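The Last Box

My aunt rented the flat above the Rastogi bakery in Fostgate for 22 years, and in November I had 2 days to empty it. The owner wanted to paint, and his plastic sheet was already lying over the big table.

I worked from the window to the door. Plates went in newspaper. The winter coats went in bags for the church in Drunport. By evening 12 boxes stood in the hall, and I was tired in my shoulders and also a little in my heart.

One box I kept for the end. She was a person who saved every good box, and this one had the word HAND printed on the front. As a child I believed that a hand was really inside, and I did not dare to open it. She never corrected me.

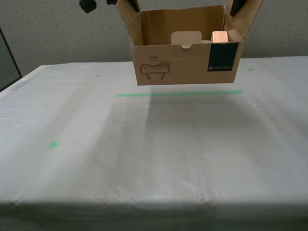 I thought of her own hands then, how they smelled of flour and soap, and how they pressed coins into mine when my mother looked away. In June they were already too weak to hold a cup.

The driver from Dasiton called from the street. He asked if there was much more to carry.

"One," I said. "But this one travels with me."

He waited with the engine on, and I went down the stairs slowly, feeling for each step with my shoe.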